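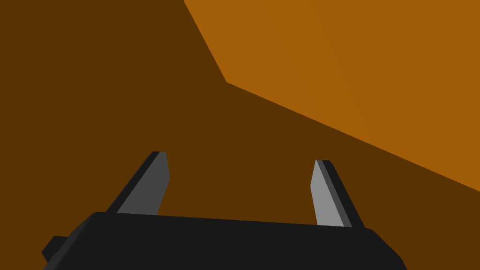
Stanciu 32 협동 작업용 2지 그리퍼 시스템
제조: Hodow 자동화 사업부
품번: 1515
적용 공정: 상자 이송, 부품 투입, 검사대 공급, 포장 전 정렬

제품 소개

Stanciu 32는 사람이 일하는 작업장 안에 설치하는 그리퍼 시스템입니다. 그리퍼 본체, 손가락 한 쌍, 제어기, 그리고 설치 전에 동작을 확인하는 시뮬레이션 프로그램 Skirkine이 한 세트로 공급됩니다. 저희는 이 제품을 판매할 때 기계만 보내 드리지 않습니다. 작업 순서를 함께 정하고, 현장 작업자분들의 의견을 듣고, 그 다음에 설치를 합니다. 그래서 상담부터 가동까지 시간이 조금 걸리는 편입니다. 급하신 고객께는 이 점을 먼저 말씀드리고 있습니다.

본사는 해외에 있으며, 한국어 안내문은 한국 고객 지원을 맡은 직원이 직접 작성하고 있습니다. 표현이 어색한 부분이 있으면 문의 창구로 알려 주십시오. 고치겠습니다.

주요 특징

본체는 검은색 무광 마감이고 위쪽 모서리가 완만하게 깎여 있습니다. 작업자의 옷소매나 장갑이 걸리는 일을 줄이기 위한 모양입니다. 손가락은 납작한 판 형태이며 끝이 각지게 마무리되어 있습니다. 두 손가락은 서로를 향해 기울어져 있어서, 상자의 옆면을 양쪽에서 잡는 작업에 맞습니다.

손가락은 현장에서 교체할 수 있습니다. 기본 손가락 외에 얇은 부품용, 넓은 상자용, 미끄럼 방지용을 따로 주문하실 수 있습니다. 교체할 때에는 반드시 제어기의 전원을 끄고, 교체한 뒤에는 Skirkine에서 손가락 종류를 다시 선택해 주십시오. 이 순서를 잊으면 프로그램이 예전 손가락의 길이로 계산합니다.

Skirkine 시뮬레이션

Skirkine은 실제 로봇을 움직이기 전에 컴퓨터 화면에서 접근 각도와 간섭을 확인하는 프로그램입니다. 화면은 일부러 단순하게 만들었습니다. 물체의 면은 단색으로 표시되고, 재질이나 무늬는 나타나지 않습니다. 사양이 높지 않은 사무용 컴퓨터에서도 사용할 수 있게 하려는 것입니다.

시점은 세 가지가 있습니다. 전체 시점은 작업장 배치를 볼 때, 측면 시점은 높이를 맞출 때, 손목 시점은 손가락과 대상물 사이의 간격을 볼 때 사용합니다. 처음 배우시는 분은 전체 시점만 보려고 하시지만, 손목 시점에 익숙해지면 접근 위치를 훨씬 쉽게 고칠 수 있습니다. 다만 손목 시점에서는 면이 단색이어서 거리를 눈으로 짐작하기가 어렵습니다. 거리는 꼭 측면 시점의 수치로 확인해 주십시오.

작성한 동작은 파일로 저장하여 다음 근무조에 넘길 수 있습니다. 파일에는 작성자 이름과 메모를 넣는 칸이 있습니다. 메모 칸은 비워 두지 않으시기를 권합니다.

현장에서 달라지는 일

자동화를 도입한다고 하면 작업자분들이 가장 먼저 물어보시는 것은 본인의 자리입니다. 저희도 이 질문을 피하지 않으려고 합니다. 아래 내용은 Genthorpe 포장 공장에 설치한 뒤에 저희가 정리한 것입니다.

이 공장에서는 상자를 들어 검사대로 옮기는 자리에 Stanciu 32를 네 대 설치했습니다. 전에는 같은 사람이 근무 시간 내내 상자를 들었고, 오후가 되면 허리와 손목이 아프다는 말이 많았습니다. 설치 후에 그 자리의 작업자 17명은 검사, 동작 수정, 자재 준비를 돌아가면서 맡게 되었습니다. 상자를 드는 일이 완전히 없어지지는 않았습니다. 모양이 찌그러진 상자나 테이프가 떨어진 상자는 지금도 사람이 듭니다.

좋은 점만 있었던 것은 아닙니다. 처음 몇 주 동안은 로봇이 멈출 때마다 관리자를 불러야 했고, 기다리는 시간이 길어서 불만이 있었습니다. 그 뒤에 작업자 본인이 재시작할 수 있는 범위를 넓혔고, 정지 원인을 한국어로 표시하게 바꾸었습니다. 또 상자를 옮기면서 옆 사람과 이야기하던 시간이 줄어서 섭섭하다는 의견도 받았습니다. 이 의견에는 기계로 해결할 방법이 없었고, 공장에서 교대 시간을 조금 겹치게 조정하셨습니다.

동작 수정은 생각보다 여러 분이 배우고 싶어 하셨습니다. 컴퓨터를 잘 사용하지 않던 분도 상자의 무게와 잘 미끄러지는 면을 손으로 알고 계시기 때문에, 접근 각도를 정할 때 큰 도움이 되었습니다. 지금 이 공장에서 사용하는 동작 파일은 대부분 현장 작업자분들이 고친 것입니다.

도입 순서

1. 상담 신청. 옮기는 물건의 종류, 하루 작업 시간, 작업장의 대략적인 도면을 보내 주십시오.
2. 현장 방문. 담당 기사가 작업을 직접 보고 작업자분들과 이야기합니다. 이때 관리자분만 계시면 필요한 내용을 다 듣기 어렵습니다.
3. Skirkine 검토. 도면을 바탕으로 동작을 만들고 화면으로 함께 확인합니다.
4. 설치 및 시운전. 처음에는 낮은 속도로만 운전합니다.
5. 교육. 근무조별로 나누어 진행합니다. 야간조 교육은 야간에 합니다.

구성품

그리퍼 본체
기본 손가락 한 쌍
제어기 및 전원 케이블
비상 정지 스위치
Skirkine 사용권 (설치 컴퓨터 32대까지)
한국어 사용 설명서, 작업자용 요약 카드

로봇 팔은 포함되지 않습니다. 이미 사용하시는 로봇 팔이 있으면 제조사와 모델명을 알려 주십시오. 연결판이 필요한지 확인해 드립니다.

사용 전에 확인해 주십시오

운전 중에는 손가락 사이에 손을 넣지 마십시오. 협동 작업용 제품이지만 위험성 평가는 작업장마다 따로 해야 합니다. 날카로운 물건, 뜨거운 물건, 뚜껑이 열린 액체 용기에는 사용할 수 없습니다. 본체는 마른 천으로 닦고, 물을 직접 뿌리지 마십시오.

자주 받는 문의

프로그램만 먼저 사용해 볼 수 있습니까?
예. Skirkine 체험판을 신청하시면 됩니다. 저장 기능은 제한되어 있습니다.

작업자가 바뀌면 교육을 다시 받을 수 있습니까?
예. 설치한 고객께는 매년 3월에 보충 교육을 열고 있습니다. 그 전에 필요하시면 온라인 교육을 신청해 주십시오.

한 대만 구입할 수 있습니까?
가능합니다. 현장 방문과 교육 내용은 여러 대를 구입하실 때와 같습니다.

가격은 어디에서 볼 수 있습니까?
손가락 종류와 연결판에 따라 가격이 달라서 이 페이지에는 적지 않았습니다. 견적 요청에 품번 1515를 적어 보내 주시면 담당자가 회신해 드립니다.

견적 요청 | 체험판 신청 | 사용 설명서 내려받기 | 고객 지원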